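Diary of the Demonstration Programme, Stornidgate
October, bench sessions

Morning

The bench was opened at 8 o'clock. Present were Şengül Dönmez, Alper Polat and myself. Colleen Simard joined by telephone from Woltevska for the first part, as she required our intentions for the month before approving further operator hours. I informed her that the target for the computer assembly task remains 400 accepted demonstrations, and that Dursun will receive no partial delivery before that number has been reached. She asked for this in writing and it was sent before lunch.

Şengül took the leader arms first. It had been agreed last month that no operator is to hold them for longer than 70 minutes without a rest, and I am recording that the rule was kept today by all parties, myself included. Alper sat at the second desk with the episode log and marked each attempt as accepted, rejected or held for review.

The work began with the processor. The operator brings the open fingers down on either side of the chip in its holder, closes them on the edges and lifts straight up. Alper has asked that the approach be made slowly and at one speed. Several of the earlier episodes contain a pause just before the grasp, where the operator stopped to check the wrist view, and the policy trained on them learned to hesitate at the same point. Şengül's approach is the steadiest we have. I have requested that her episodes be put forward as the reference set for new operators.
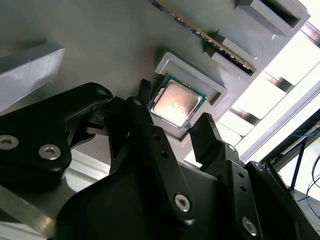

Midday

A discussion took place on whether the operator should be permitted to look directly at the bench. Cengiz Polat, who arrived shortly before noon, holds that the operator should work from the camera views alone, so that nothing is done in a demonstration which the robot could not have seen for itself. Alper takes the opposite position and considers that the loss of speed is too great. The two of them have evidently had this argument at home as well. I ruled that the camera views alone shall be used for the processor and the memory, and that direct sight is allowed for the larger movements until the end of the month. Both accepted this, Alper with some reluctance.

Yaa Tsikata reported by message that the Zusance software had been updated overnight and that the delay between the leader arms and the robot is now steadier. I felt a slight improvement when I took my own turn. Şengül felt none. The message has been filed and a proper measurement will be made.

Afternoon

The afternoon was given to movements over the open computer case. The machine is a Dell desktop, and the power supply lies across a good part of the interior, so the arm must be brought in with some thought for what is beneath and beside it. Cengiz demonstrated a path which keeps the wrist high until the fingers are clear of the metalwork, and then descends.

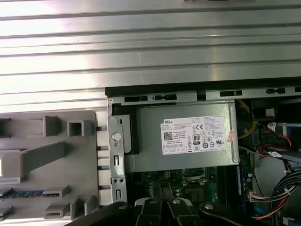 I asked him to repeat the path from three different starting positions. The second attempt was rejected at his own request, as he had turned the wrist late and did not wish the fault to be copied. This is the proper attitude and I told him so. We have kept too many poor episodes in the past on the grounds that the part arrived in the end.

The wiring remains my chief concern. A person moves a cable aside with the back of a finger and scarcely notices having done it. Through the leader arms the same act must be decided upon and carried out as a separate movement, and the operators differ widely in how they do it. Alper proposed that we record it as a task in its own right, with its own instruction text. I agreed, and he is to draft the wording.

We then turned to the socket. The operators have been asked to regard the raised metal frame as an obstacle at all times and to approach from above it. Şengül prefers to align the wrist with the edge of the board before coming down, and Cengiz aligns it with the memory slots.
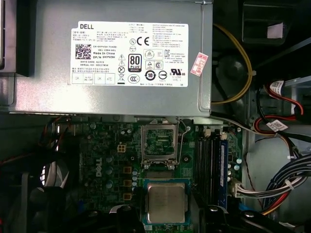 Either method is acceptable to me provided that each operator keeps to one. Mixed habits within a single session have caused us more difficulty than any other matter this season, and I have now added a line to the log in which the operator states the chosen method before the first attempt. Cengiz remarked that he would forget to fill it in. Alper undertook to refuse his episodes if he did.

Close of session

The arms were parked and the power was switched off at the wall at 5 o'clock. The log for the day was copied to the Woltevska server, and the copy was checked by Alper against the bench record. The total number of episodes held across all tasks now stands at 565, including those awaiting review.

Matters carried forward: the delay measurement, for Yaa; the cable instruction, for Alper; a replacement for the worn grip on the left leader arm, which I am to order myself. Colleen has asked to be telephoned again at 7 tomorrow evening, when she will have the revised hours.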